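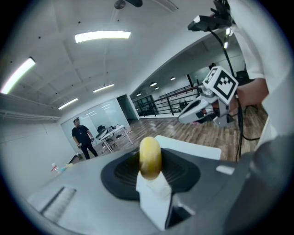 Demonstration is the practice of giving a robot a task by performing it, in place of writing out its motions. Three routes are in common use: guiding the arm itself by hand, driving it from a remote station, and carrying a gripper through the task with no arm present. This chapter treats the third. The operator holds one tool in each hand, and a camera on the tool records what the fingers meet, as with the small yellow fruit standing against the tip of the white finger. A wide lens is preferred. It keeps the object, the second gripper and much of the room in one view, at the cost of strong curvature near the edges.

A wrist view alone does not fix the pose of the tool. Thammasiri and Eshun therefore treat pose as a separate measurement, taken from printed markers, from a tracking device, or from both — the choice depends on how often the hands block the line of sight. A marker cube shows a usable face over a wide range of wrist angles. A second camera at head height supplies the relation between the two hands, which neither wrist view gives reliably.
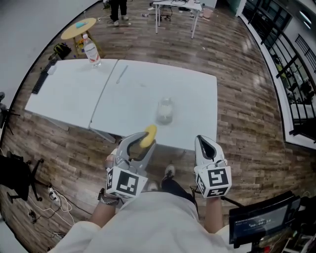 7.1 Terms Used in This Chapter

An episode is one unbroken recording of a task, from first motion to release. A grasp event is the interval in which the jaws hold an object. Idle hand refers to a gripper that is tracked but holds nothing; its poses are kept in the record.

The Avstead exercises at the end of the chapter use a set of 900 episodes. Readers working from the larger Chala set of 2,000 should first complete Section 7.3, where the two time bases are aligned.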